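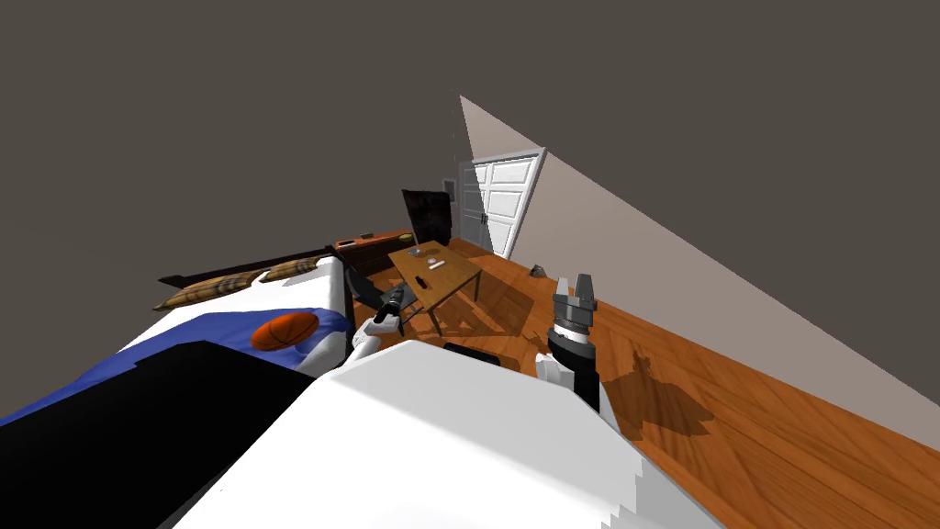
Figure 1. Simulated bedroom used for room-reset training, seen from the robot's side of the task. Dual-arm platform, bed and side table in view.

Progress report: Room Reset Automation, Sonport Lodge
Prepared for: Villads Ragnarsson, Program Manager, Natasska Regional Workforce Fund
Prepared by: Vasylyna Kushnir, Project Lead, Palamarchuk Accommodation Services
Date: July 7, 2025

1. Purpose and status

This report covers work since the March report. The project is testing whether a dual-arm mobile robot can take over item retrieval and surface clearing in vacated rooms at Sonport Lodge, and what that does to the duties, hours and injury exposure of the housekeeping team. Bed stripping, bathroom cleaning and final inspection remain outside scope.

Simulation work is on schedule. The staff consultation is complete. The on-site trial is running 4 weeks behind the approved plan, for reasons set out in section 5.

2. Simulation work

Svyatoslav Melnychuk's group has built the training rooms in Lendidano, our in-house scene package. Each room is furnished to the general pattern of a standard lodge room: bed, dresser, television, small table, double door, hard floor. Loose items are placed on the furniture before each run. In the room at Figure 1 they include a basketball on the bed and several small items on the table. The robot is asked to fetch a named item and carry it to a drop point.

The reporting period closed with 399 scored runs. A run is scored as complete when the item reaches the drop point without contact between either arm and fixed furniture. Results by surface:

Table tops: acceptable. Most failures were on small items near the back edge, where the forearm has to pass over other objects.
Beds: below target. Soft bedding is approximated as a rigid surface in the current build, and round items roll when the gripper closes off-centre.
Floor: acceptable in open areas, poor within reach of walls.

The bed result matters most to the lodge. Housekeeping records show that guests leave belongings on the bed more often than anywhere else, and an item missed there goes into the linen bag. Svyatoslav's group is replacing the rigid bedding model. The work is budgeted under the existing modelling line and no variation is requested.

Viewpoint robustness has been added to the test plan. Runs are now repeated with the view rolled off level so that the perception module is not relying on a horizontal floor line. The lodge's older wing has ramped thresholds, and the base will not be level when it enters those rooms.

3. Effect on housekeeping roles

Zlata Nechyporuk conducted the consultation with the day and evening teams. Attendants currently clear a room before stripping it. Under the proposed sequence, the robot enters first, retrieves loose items to a labelled tray, and signals that the room is ready. The attendant then starts at the linen.

Expected changes:

Bending and reaching. Clearing low surfaces and the floor beside the bed accounts for a large share of reported lower back strain. This part of the job would be reduced, though not removed, as attendants will still check under furniture.

Lost property. Logging now falls to whichever attendant finds the item. It would move to one person per shift, who would check the tray against the robot's record. The position is graded one level above attendant and will be advertised internally first.

Pace. Attendants raised the concern that the ready signal would become a timer. Palamarchuk has agreed in writing that signal times will not be used in individual performance review. The agreement forms part of the revised site procedure.

Hours. No rostered hours will be removed during the trial. The position after the trial has not been settled and should not be reported to the board as settled. Staff asked for a written commitment beyond the trial period and management has not given one. We consider this the main open labour issue.

Two attendants asked to be trained as robot operators. Both have started the induction module.

4. Safety

Alper Çetinkaya completed the hazard review for the on-site unit. The principal findings concern doorways and shared floor space. The robot is to work only in vacated rooms with the door closed, and an attendant entering must stop it from the corridor switch first. Arm speed is limited for the full length of the trial. The stop function has been tested in the depot at Natasska and will be retested on site before any guest floor is used.

One control remains open. The corridor switch is mounted at a height that puts it behind a loaded linen trolley. The electrician has been asked to relocate it.

5. Schedule and budget

The delay to the on-site trial results from late delivery of the replacement gripper pads and from the switch relocation. The trial will use 40 rooms, as approved. One further room, number 41, is held as a spare for maintenance and is not counted in results.

Expenditure is within the approved total. Travel is underspent. The training line is overspent owing to backfill for attendants attending induction during paid hours, and we request approval to transfer the travel balance to cover it.

6. Next period

Complete the soft bedding model and rerun all bed placements.
Relocate the corridor switch and close the hazard review.
Finish operator induction.
Begin the on-site trial in the newer wing. Ramped rooms follow once the off-level runs meet the same threshold as the level ones.
Obtain a management position on rostered hours after the trial.

Decision requested from the Fund: approval of the travel to training transfer described in section 5.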